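Renting My Place: Your Questions, My Answers

I get the same handful of emails every time somebody books the apartment on Neves Street, so I finally sat down and put the answers in one spot. If yours is missing, just write to me!

How early can I check in?

Any time after 4. If your train gets in before that, you can leave your bags with Valter Ramalho at the Catito café downstairs (he opens early and he makes a really good egg sandwich, so go hungry).

Do I have to pay a deposit?

Yep, it's 20 percent when you book and the rest when you arrive. I send the deposit back in full if you cancel 13 days ahead or more. Later than that I keep it, sorry.

Is there somewhere to put my stuff if I'm staying a whole month?

I get this one a lot from people coming in February for work. Sure, unpack and settle in! You can use any shelf you like, and the boards can be moved up or down if you have tall things. Please just don't stick hooks or tape on the white paint, I've had to touch it up before and it's a pain.
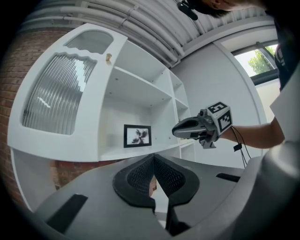 Can I bring my dog?

One dog, yes. Cats too, though my sister Rebecca is allergic and she does the cleaning, so tell me first and I'll get someone else in that week.

What about parking?

The street is free after dinner but it fills up fast. Otherwise there's the Driduneck garage two blocks over, and they take cards. Keep your ticket with you, the machine is by the walk-in door and it won't let you out without it.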